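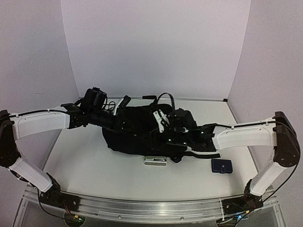 Ratix开放日，Trirau的两条手臂正在对付一件黑衣服。

我本来是不想去的。铺子里还压着两条要改腰的裤子、一件换拉链的大衣，客人说了傍晚来拿，我一条裤子的线都还没拆完。可是Liesbeth已经站在门口了，围巾都系好了，手里举着一张打印出来的纸，说你看，开放日，免费的，还有咖啡！

Liesbeth Van Acker是我隔壁开干洗店的，我们在Abdel Hamid街上做了这么多年邻居，她要做什么事我是拦不住的。她说Ratix就在Nundel老火车站后面，坐14路，四站地。她说人家请附近跟衣服打交道的人去看看，你改衣服，我洗衣服，不请我们请谁？我说那裤子怎么办。她说裤子又不会跑。

于是就去了。我在门上挂了“一小时后回来”的牌子，心里知道一小时肯定回不来。

Ratix那个地方我以前路过过，一直以为是卖暖气片的。进门先领号，号是一张小纸片，我拿到的是8号，Liesbeth拿到的是9号，她非要跟我换，说8比较吉利，是我以前告诉她的。我都忘了我跟她讲过这个。换了。结果8号先进去，我还得在走廊里多站一会儿，喝那个咖啡，咖啡淡得像洗过杯子的水。

走廊墙上贴了好些表，我看不大懂，就看懂一行，写着Trirau从去年八月到现在一共练了3,217次，做成了2,806次。我站在那儿心算，算来算去，差不成的也有四百多次呢。我跟前面一个抱孩子的男人说，我要是四百件衣服改坏了，我早就关门了。他很有礼貌地笑了一下，大概以为我是来找茬的。

轮到我进去，Liesbeth已经在最前面占了个位置，冲我招手，招得像在码头接船。

说实话，我原来想的是那种电影里的机器人，有头有脸的，会走过来跟你握手。没有。就是一张浅灰色的台子，三面围着白板，有点像我小时候学校演木偶戏的那个箱子。左右两边各立着一条手臂，白的一节一节，关节是黑的，从两头往中间伸。中间堆着一件黑衣服，皱成一团，一条黑带子翘在后面。

我第一个念头是，谁把衣服扔成这样的。

讲解的是个年轻女人，胸牌上写着Houda Belhaj。她说话很快，但是说一句就停下来看看大家，好像在检查我们有没有掉队。她说这件衣服是她今天早上自己团的，团的时候闭着眼睛，这样才公平。大家都笑，我没笑，我在看那条带子。带子那个东西最讨厌了，你别看它细，一件衣服里出问题的总是它，缠住、翻面、被缝进去，我一年拆多少条这样的带子啊。

然后手臂就动了。

慢，真是慢。左边那条先过去，到衣服上沿那里，伸出一根白手指头，停一停，又往下一点点。右边那条往衣服上压，夹子上亮着一粒小绿灯。后面那个孩子大声问，它睡着了吗？孩子爸爸说没有，它在想。孩子说想什么？爸爸就答不上来了。

我倒是觉得我知道它在想什么。我每天早上拿起一件不认识的衣服，也是这样，先用手压一压，不看，就压，等手告诉你哪里是前片哪里是后片，领子跑到哪里去了。师傅教我的时候打过我的手背，说急什么，布又不会咬你。所以它慢，我反而不着急了。Liesbeth着急，她在我耳朵边上说，这要是在我店里，后面已经排到马路对面了。

台子前面还放着两样小东西，一个银白色的，像个夹子或者扣子，另一个深蓝的，像个小卡包。我看了半天，越看越惦记，就举手问，那两样也要它收拾吗？

Houda说，您觉得呢？

我最怕人家这样反问，好像又回到学校里去了。我说我觉得扣子应该先拿走，不然衣服一拖就带到地上去了，到时候趴在地上找，我找过的，膝盖疼了一个礼拜。她听得很认真，还掏出本子记了一笔，记的什么我看不见。她问我是做什么的，我说改衣服的，Abdel Hamid街，干洗店隔壁。Liesbeth马上说，干洗店是我的！

旁边几个人都回头看我们，我的脸有点烫。

手臂把衣服拎起来了一角，拎到一半滑了，又堆回去。有人“哎”了一声，我也跟着“哎”，声音比谁都大。第二次，右边的先按住，左边的再拎，这回没有滑，衣服慢慢地斜着展开一点，那条带子也跟着过来，可是拧着，拧了一圈。它不知道拧了呀！它接着往旁边拉，越拉越紧。我的两只手在口袋里都攥起来了，我真想伸过去给它翻一下，就翻一下，用大拇指一拨的事情。

我不知道自己往前走了一步。Houda很轻地拦了我一下，说不好意思，线后面。地上确实有一条黄线，我的鞋尖已经在线那边了。

我说带子拧了。

她说，是，它看不出来。

我说那你教它呀。

她说，我们就是在教，可是我们几个人都不会。她说完自己也笑了，说真的，我们会写程序，可是我们叠衣服都是我妈妈那种叠法，叠出来鼓鼓的。她问我有没有时间，能不能到后面去看一下，就十分钟。

我说我的铺子只关一小时。Liesbeth说，她有时间。

后面那间屋子小得多，堆满了衣服，一筐一筐的，毛衣、围裙、小孩的袜子。Houda给我看她们是怎么教的，人坐在这边，手里握着两个把手，你怎么动，那边的手臂就怎么动，动一遍它记一遍。她让我坐下试试。我把大衣脱了，袖子卷起来，就像开工一样，结果一上手，什么都不对。

怎么说呢，我摸不到布。把手在我手里，布在那边，中间隔着什么也没有，可是我一点感觉都没有，轻了重了全靠眼睛看。我三十几年没有用眼睛改过衣服了！第一下我就把一件背心夹飞了，真的飞，掉到筐后面去了。Liesbeth笑得扶着门框。Houda说没关系没关系，大家第一次都这样，她自己第一次把一只袜子扔到了灯上。

我不服气。我叫她给我一件有带子的。

她找来一条围裙，黑的，带子很长。我先把它铺乱了，然后坐好，深呼吸，左边按住裙腰，右边去找带子的头。不能拎中间，拎中间它就拧，得从缝住的那一头开始，顺着捋出去，捋的时候松一点，让它自己转回来。我嘴里一边做一边念，念的是我家里的话，师傅当年念给我听的，也不是什么口诀，就是“顺、顺、顺、放”。手臂在那边跟着我，夹着带子，一点一点往外走。走到最后，带子抖了一下，平了。

屋里没有人说话。我听见Houda的同事在后面小声问她，录了吗？她说录了。

我又做了几遍。有一遍不好，我说这遍不算，删掉。Houda说不删，不好的也留着，它也要看看不好是什么样子。我想了想走廊墙上那四百多次，觉得自己刚才讲话有点刻薄，可是那个抱孩子的男人已经走了，我也没法去跟他改口。

她最后问我，刚才您嘴里念的是什么意思，顺、顺、顺、放？我就解释给她听，顺是顺着它的意思，放就是撒手。她跟着念，声调全是歪的，把“放”念成了“方”。我纠正她，她又念，还是方。我们俩在那里方了半天，Liesbeth说你们再方下去，14路就没有了。

出来的时候天都暗了。Houda送到门口，给了我一张纸，上面有她的电话，说要是愿意，下个月还可以来，他们付钱的，按小时。我把纸折了折放进大衣口袋，没有说去，也没有说不去。在车站Liesbeth一直在算，说你一小时收多少，一个下午是多少，说你可以买那台新的锁边机了。过一会儿她又不说话了，看着马路。

她说，你说它学会了以后，会不会来我们街上开个店？

我说它坐车都不会坐。

她说我是认真的。

我也是认真的，可是我不知道怎么答她，就说，它连带子拧了都看不出来。她说，那是今天早上。我们俩就都看着马路，看14路从老火车站那边拐过来，车灯黄黄的。

回到铺子，牌子还挂在门上，“一小时后回来”，下面有人用铅笔添了一行：骗人。是来拿裤子的那位客人，字我认得，每年冬天都来放腰，来年春天又收。我给他打电话道歉，说明天早上一定好，他说你去哪里了，我说我去教机器人捋带子了。他停了好一会儿，说，那明天早上几点？

我把灯打开，坐下来拆那条裤子的线。拆着拆着，发现自己嘴里又在念，顺、顺、顺，到了最后那一个字，念出来是方。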